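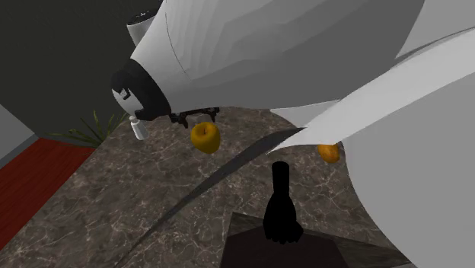 *Simulated kitchen workspace with a white robot arm, from above*

## Legs go numb when I sit. Push through or move?

**Nendden**
Aug 27, 2026

I started sitting in November with a small group in Merkham and I now sit at home most mornings. I use a round cushion on a folded blanket, legs crossed, one ankle in front of the other. For the first part I'm fine. Then my left foot starts to tingle, and by the time the bell goes I can't feel it at all. Standing up is a bit of a circus.

The group leader says to notice the sensation and let it be. A book I have says to change position as soon as there is any numbness. I have tried both. When I move, I end up moving again a minute later and the whole sit turns into fidgeting. When I don't move, I spend the time worrying about my foot.

I'm 50, no injuries, not very flexible. My sits are roughly 25 minutes. Do people get past this, or should I change how I sit?

---

**Boros**

Change how you sit. Tingling in the foot usually means something is pressing on a nerve higher up, often under the thigh or at the edge of the cushion. Mine went away when I made 2 changes:

- Raised the seat so my knees were clearly lower than my hips. I added a second folded blanket under the cushion.
- Moved forward so I was on the front third of the cushion. Before that the front edge was digging into the backs of my thighs.

If your knees don't reach the floor, put something firm under them. A rolled towel is enough.

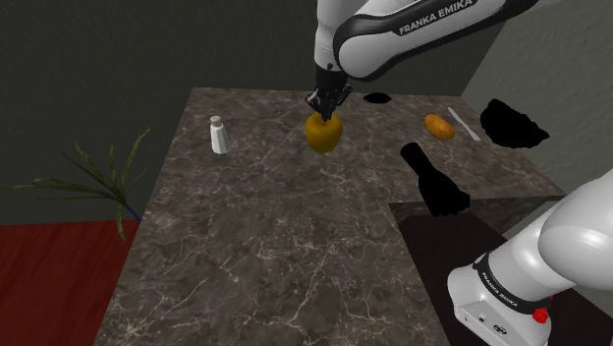

Swap which leg is in front from one day to the next, too. I always had the same leg in front without noticing, and it was always the same foot that went.

About the fidgeting: I give myself one move per sit. When I decide to use it, I notice that I want to move, wait for a breath or two, then move slowly and keep my attention on the leg while I do it. After that I stay put unless something really hurts. If it does, I move again and don't make anything of it.

Don't stand up on a numb foot. Stretch your legs out and wait until you can feel the floor. I turned an ankle that way and missed 8 days of walking to work.

---

**Zaltine**

chair. I've used a kitchen chair for years, feet flat, not leaning on the back. no numbness at all and it counts just the same

---

**Merkham70**

I agree with most of what Boros wrote, but a kneeling bench is worth a try as well. It takes the weight off the thighs. Some people find it hard on the ankles - if you do, let your feet hang over the edge of a folded blanket.

On your leader's advice, I would ask what was meant. With an itch or a dull ache, I stay and watch it. Numbness I treat differently, and most teachers I've sat with do too. If the foot stays numb long after you get up, or it happens when you aren't sitting, see a doctor about it.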